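Pilell Members' Forum
Supplements and Nutrition > Product Notices

Topic: Change to the Jorkwood magnesium range

Pilell_Support
Jun 25, 2022
Members are advised that the Jorkwood magnesium tablets will no longer be supplied in the 200 mg strength. The replacement is a 127 mg tablet, to be taken with food. Existing orders will be fulfilled from remaining stock. Members who receive a repeat delivery should review their settings before the next dispatch, as quantities will not be adjusted automatically.

Kedthorpe_Reader
Thank you for the notice. Could Support confirm whether the price per bottle is to remain the same? The May newsletter referred to "improved value", and I do not see how a smaller tablet at an unchanged price meets that description.

salcedo39
The previous poster raises a fair question, but I would not judge the matter by weight alone. The earlier tablet used magnesium oxide and the new one uses citrate. Many people find citrate easier on the stomach. I would regard it as a different product, and it ought to have been given a different name.
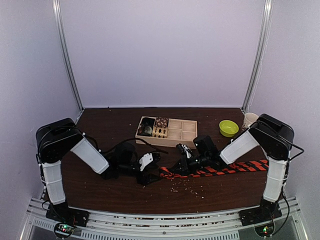
Crumbs on the table top, mostly towards the front.

Kedthorpe_Reader
I accept that the form has changed. My objection concerns the label. A member reordering by name would reasonably expect the same strength, and the word "new" in small type is not sufficient notice.

M_Orchard
I must disagree with both posters. The strength is printed on the front of the bottle and members have a duty to read it. I would add that anyone taking prescribed medicines should speak to a pharmacist before changing either the form or the amount – this applies to magnesium as much as to anything else.

salcedo39
Agreed as to the pharmacist. I remain of the view that the name should change.

Pilell_Support
The price per bottle is unchanged. Comments on the naming of the product have been passed to the range team. Unopened bottles of the former strength may be returned within 39 days of delivery.

Kedthorpe_Reader
Noted. I have 2 unopened bottles and will keep them. I should still like a reply regarding the newsletter.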